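Notebook, drying room, May
Batch 9, longan and small tomato, Hutell cabinet

Started at 7:40. Elibariki had already washed the trays and laid the mesh. Left the Cloka dehumidifier going overnight and the room was fine by morning, so I did not touch the setting.

Longan first. Weighed 800 g whole, shell on. The last batch we shelled before drying and they came out sticky and dark at the edges, and Gorazd wants to see them dried in the shell the way his supplier at Ostine does it. I have doubts about the time that will take. Tomatoes are halved, cut side up, light salt.

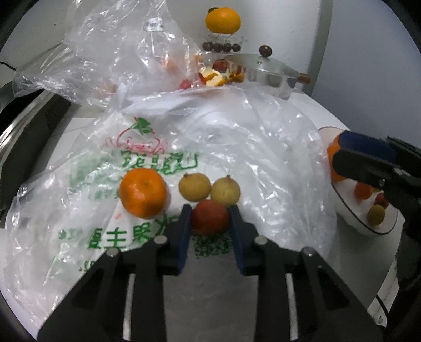

Red fruit with two of the longans behind it.

Stem ends matter more than I thought last time. Where the stub has been pulled out hard the shell splits when it heats, and juice runs down onto the tray below. For this batch I am snipping any long stubs and leaving the short ones alone. Split shells go in a separate dish and get eaten.

Cabinet at 60 C, fan on middle. Tray order from the top: longan, longan, tomato, tomato. Swapped top and bottom after 90 minutes. The back left corner still runs hot – the same corner as in batch 7, so the new door seal made no difference there. Need to ask Hodžić if the baffle can be turned around or if it is riveted.

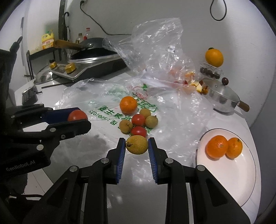
Pulled one longan at 1:15 and cracked it. Flesh had let go of the shell on one side only, still wet near the seed. Taste good, a bit smoky, not much sweeter than fresh. Put the rest back.

Tomatoes at the same time: edges curling, centers soft. The salted tray is ahead of the plain one Gorazd asked for.

3:50, longan trays together down by 197 g, including the one I opened. Slower than shelled, as expected. Will run through to the evening and weigh again before I leave.

To do:
Clean the drip pan, it smells
New batteries for the small scale
Elibariki to look up the shelled weights from batch 6, my page has a stain over the second column
Labels for the jars – the old ones peel off in the cold room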